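The Bed Pile
Home > Galleries > Around the house > February 2020

Welcome to another one of my very glamorous galleries! Everything that lives on the shelf by the back door gets dumped on the bed a couple of times a year, sorted, and put back (or not put back, if I'm feeling brave). We moved to Titimdale six years ago and I swear that shelf has been full since the first night.

I like doing it on the bed because a pile on the floor just becomes part of the floor. A pile on the bed has to be dealt with before you can sleep, and I really do like my sleep. Also the blanket is soft and cheerful and it makes the whole job feel less like a chore.

Speaking of the blanket, so many of you asked about it after the June gallery! It's the pink and off-white waffle one with the cat faces, and yes, the cats have bows. I got it at Ostapchuk, the little home store behind the pharmacy, and I've washed it more times than I can remember. Cold water, low heat, and shake it out while it's still a bit damp or the waffle part goes flat. It never folds neatly, so I quit trying and let it bunch up however it wants.

Now, the sorting. Paper rolls go in the hall closet, wipes go in the basket by the sink, and anything small goes in the old Fiseo tin until I figure out what it is. The tin is my weak spot. I opened it this time and found two dead batteries, a button, and a coupon from Jorano that ran out ages ago. I kept the button, of course.

My one rule for wipes is to press the sticky flap down hard before putting the pack away, then store it flap side down. I had a whole pack dry out on me once and I'm still a little mad about it. And if you have a drawer free, lay them flat, they stack so much better!

White paper roll, wipes in the pale blue and white pack with the little gray drawings, and a small red-and-white something on top. Cats in the background, naturally.

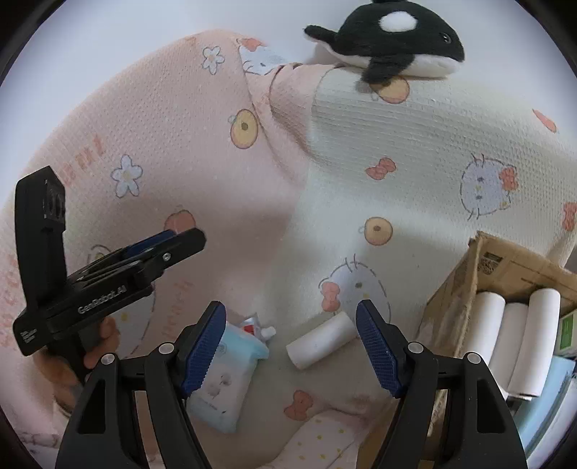 The hall closet is next on my list, and it's a bad one, with two shelves of towels and a vacuum that falls on me every time I open the door. I'll start a new gallery for that once I can get to the back wall.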